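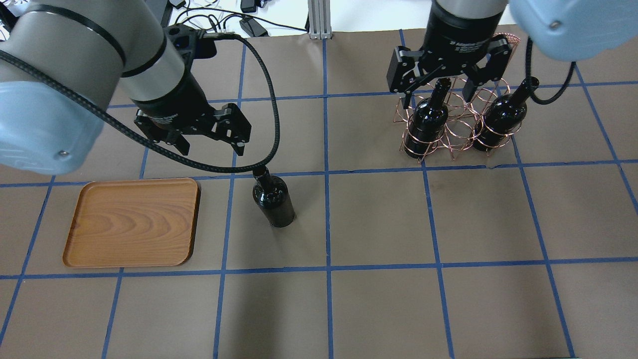 Does a two-arm cell need its own rules if each arm already has a risk assessment?
It needs its own, because a single-arm assessment says nothing about the volume both arms can reach, and most of my rewrite of the Gidinar bench procedure concerns that volume.

The old procedure ran to 9 pages and was inherited from Girano, where the arms sat in separate cells. It covered payload, speed limits and stop category for one arm at a time. Shared space got a single sentence asking the operator to "take care". I have replaced that with four rules, set out here in the order they appear in the new draft.

Rule one: the grid is the coordinate authority. Blue tape on brown board is cheap and easy to replace, and it gives people and program a common vocabulary. A cell is named by column and row, and the name goes in the log. Tape that has lifted or crept gets replaced before the session, with the fixture positions re-taught afterwards. If a base plate has been unbolted for any reason, the whole layout is re-verified.

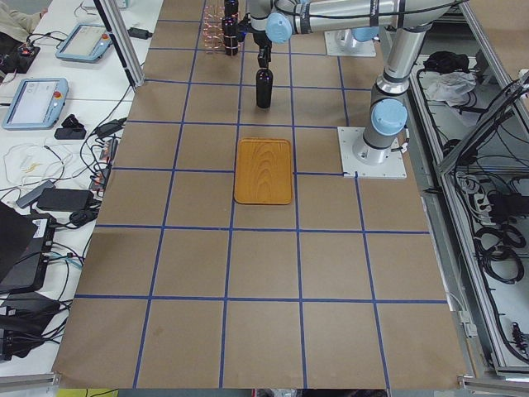 Rule two: one stop button per pendant is the minimum, and each must stop both arms. The Girano wiring stopped only the arm the pendant belonged to. An operator under pressure reaches for the nearest red button and should not have to remember which controller it goes to. We test both pendants at the start of every session, with both arms moving at reduced speed, and log the result by pendant. A failed test ends the session. I had an argument about this with the Gebretsadik people, who test monthly. Their interval may be defensible on a fenced line. I don't think it is on an open bench.

Rule three: glass is handled under its own speed table. For vertical insertion into a wire fixture, the limit is 90 millimetres per second down to the approach height, then whatever the force threshold allows. Thin wire deflects, so a contact reading comes later than it would on a rigid fixture, and a bottle can be well off axis before the controller objects. The threshold has to be set with the actual rack in place. Copying it across from a machined test block is poor practice, and I say so having done it.
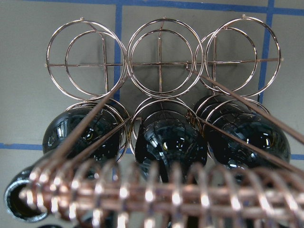
A rack slot also has to be declared free before it can be a target. The program may use the wrist camera for this, but reflections off wire and dark glass are a known source of false readings, so the draft requires 2 agreeing checks from different poses. One disagreement holds the arm at approach height and calls the operator.

Rule four: the log records what was commanded, what was measured and who had the pendant. We have 3,528 entries from the previous scheme, and the operator field is blank often enough that I can't use them to compare anything. In the new form the field is mandatory and the program won't start without it. Cable routing goes in too, as a yes or no: wrist cables clear of the fixture at full reach. It sounds like housekeeping until a loop catches on something upright.

I circulated the draft on Sunday and most of the replies were about rule two.

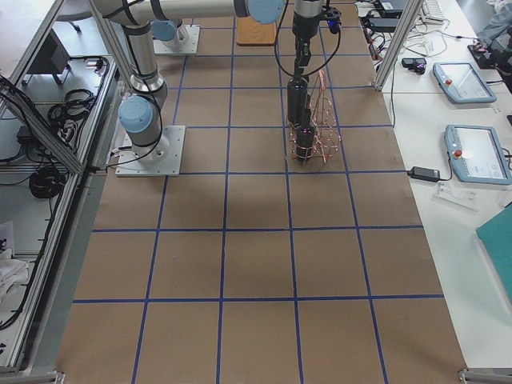
Bramau wrote back that a common stop is fine in principle, but halting both arms in mid-insertion can leave one of them loading the fixture, and the procedure should state how that load is released before anyone reaches in.

I accept the point. The next revision will have a recovery section: power stays on, brakes stay engaged, and the arm holding glass is backed out along its insertion axis under manual jog — never by hand-guiding. The second arm doesn't move until the first is clear and the rack has been inspected. I still need a pass/fail criterion for bent wire, and for now the draft just says to swap the rack if in doubt.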